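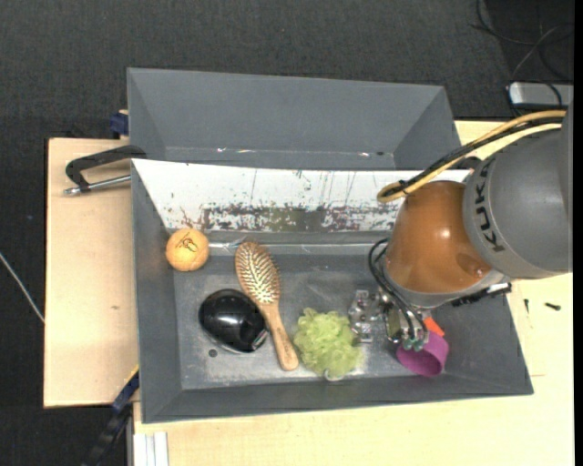
Home | Forums | Racing | Rules and Entries | Log in

Clondaneo Enduro: revised transfer time limits

D. Macaraeg, 21/01/2023
On behalf of the organizers, please note that the transfer to Stage 2 will be timed at the August round. Riders who miss their start slot will receive a penalty. Entries are capped at 200, and 169 have been confirmed. Questions may be posted in this thread.

rebelo_rider
Does the limit apply equally to e-bikes? The climb is 2579 feet on the published map. A single limit for both classes seems unfair to those who pedal it.

D. Macaraeg
E-bikes will have a separate, shorter limit. The figures will appear in the rider guide.

plemex_hardtail
I must disagree with timed transfers altogether. Enduro is decided on the descents. Last season I stopped to help a rider with a broken chain, and under this rule I would have been penalized.

arnetti44
With respect, last season the final riders came down in poor light. The marshals had been out all day. I support the change.

rebelo_rider
Could time spent assisting another rider be credited back?

D. Macaraeg
Yes, if a marshal confirms it. Please give your plate number at the next checkpoint.

plemex_hardtail
That is acceptable, though I would still prefer no limit.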